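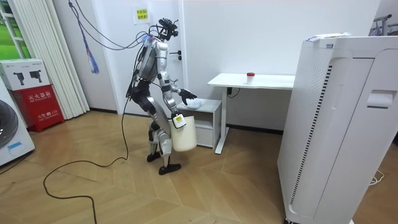

Does the Five-Second Rule Work?

You drop a cracker on the kitchen floor. Somebody yells "Five-second rule!" and you snatch it up and eat it. Safe, right?

Hmm. Let's ask a few questions before we believe that.

First, who is doing the counting? Germs don't have watches. A germ is a living thing so tiny that you need a microscope to see it. It doesn't wait for a signal before it gets on your food. If there are germs on the floor and your cracker lands on them, some can stick right away.

Next, does time matter at all? A little. Food that lies on a dirty floor for longer can pick up more germs. But "more germs later" does not mean "no germs now." People who like the rule tend to skip that part.

What the food is like matters too. Wet food, such as a slice of watermelon, picks up germs more easily than something dry.

"But the floor looks clean!" Maybe it does. You can't see germs, so looking doesn't tell you much. Think about where your shoes went today. Did you walk across the school bathroom? Did you step where a dog had been?

Here is another thing people say: "I've done it lots of times and I never got sick." Natalia Cárdenas's third-grade class tried that one on her. She asked them how they knew. Many germs are harmless, and your body fights off plenty of the others. Being lucky 25 times doesn't prove that a rule works. It might only mean that the bad germs weren't there.

Want to test how fast things stick? Sprinkle a little flour on a plate. Drop a dry cracker on it and pick it up as fast as you can. Then do the same with a piece of wet apple. Try each one 3 times and write down what you see. Flour isn't alive, so this doesn't prove anything about germs. It does show how quickly tiny bits can move onto food. Don't eat the test food.

So what should you do with the cracker? Throw it out and get another one. Then wipe up the crumbs.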